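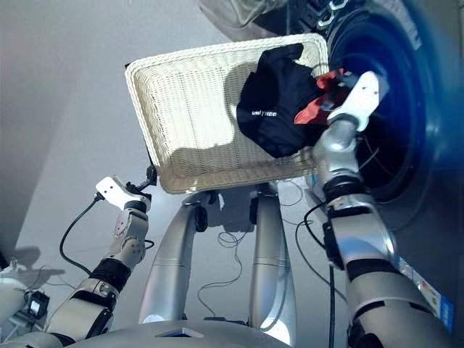 Who may attend the laundry open day at Brostholm?
Members of the public aged 8 and over may attend, and no booking is required.

Fullen opened its household laundry rooms at Brostholm to visitors in March. The program covered the ordinary course of a wash, from sorting to folding, and drew 927 people. Our group joined the morning tour, which was limited to 50 places.

The first part of the visit dealt with loading. A front-loading machine with a dark front stood beside a white wicker basket, and the small load included red and black garments. The guide advised against filling a drum to the top — clothes need room to turn — and recommended that strong reds be washed separately the first few times. 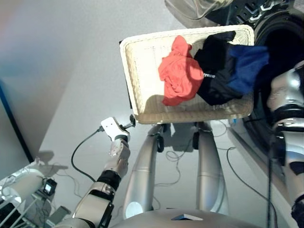 Is a wicker basket suitable for damp laundry?
It is suitable for short periods, provided that it is lined and allowed to air afterward.

Discussion then turned to carrying and setting down clothes. Golob, which supplies the baskets for the training rooms, had provided a leaflet on their care, and 200 copies were available at the entrance.

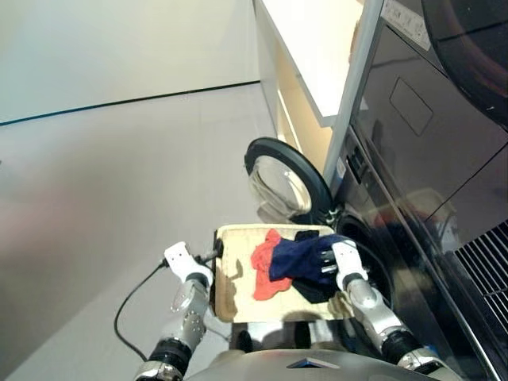 A flat wooden tray was also in use, and several visitors asked whether it would mark light fabrics. The guide recommended a smooth, sealed surface and a wipe with a dry cloth after each load. The tour closed in the Telleck room with a short session on folding.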